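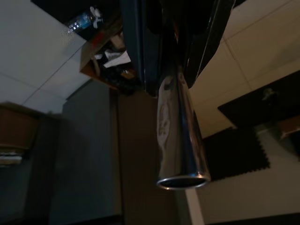

A reader at Anside asks whether the wrist camera needs resetting before every sweeping run. It doesn't, bless you – once per shift is plenty on our Saldale machine.

Step 1. Wipe the fingers with a soft cloth, then run the Gosselin grip check. We set ours to 50 and leave it be.

Step 2. Hand over the blue dustpan first and the white brush second, and let each gripper settle before you start the routine.
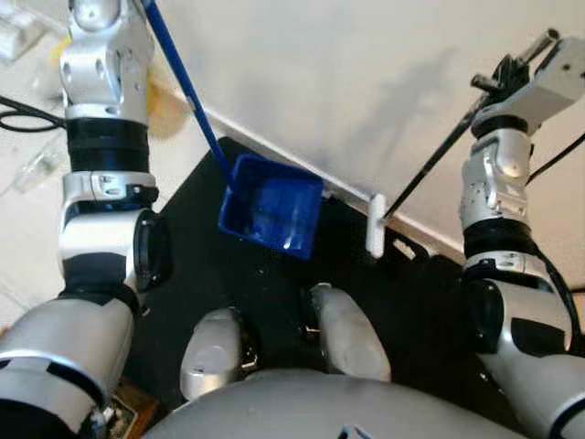 Dustpan in the left gripper, brush in the right.

Give the arms a slow first pass along the wall – I like to stay close by with the stop button, just in case.
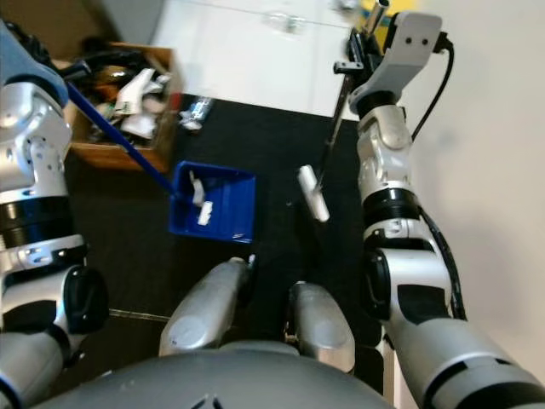 Step 3. Park both arms and save the positions in slot 12.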